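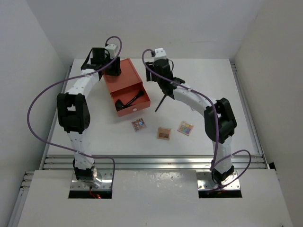 She has been baking the bread for the Sunday market in Brodesitz for 24 years, and she would like it known that she did not want to be interviewed about it. "Come for coffee," she told me on the phone, "and if you happen to write something down, well, that's your business." So I went for coffee, and stayed until it was nearly dark, and came home with two loaves and a jar of plum butter I hadn't asked for.

The bakery is the front half of her house on Nusska Street. Her mother sold eggs and thread out of the same room, and the old shelf is still up, with flour on it now. She learned rye from an aunt who measured everything by hand and got cross when anyone asked for a recipe. "I'd say, how much salt? And she'd say, enough! I was forty before I wrote it down, and then I found out I'd been using less than she did all along. But people liked mine, so I left it alone."

In an ordinary week she makes 600 loaves, most of them rye, plus a seeded one that she grumbles about and that sells out first. December is another matter. Last year it came to 1,146 in the week before Christmas, and her sister had to come over on the bus to help with the braiding (they didn't speak much, she says, but they braided beautifully).

I asked whether she ever thought of stopping. She poured more coffee and talked for a while about the oven, which is older than her marriage and needs a new door. "My knees think of stopping," she said at last. "The rest of me gets up at three and puts the radio on. What else would I do at three in the morning?"

Her grandson has started coming in on Saturdays to shape the rolls. They are lumpy, and she puts them at the front of the basket.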